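4.2 Condition of the gripper pads

The Tarkach kit is sold with a claim of 200 hours of use between pad changes. We doubt it. Plandix gave us no test data behind the number, and our own trial ran for only 100 hours.

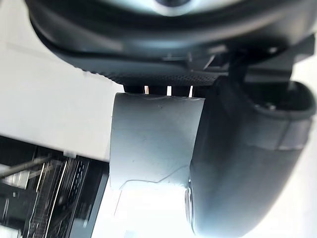

Figure 8. Wrist camera view of the gripper. The light gray pad shows faint scuffs and a thin crack-like line across its lower part.

Whether the line is a true crack or a surface mark we cannot say from the wrist view - and the manual gives no limit for either.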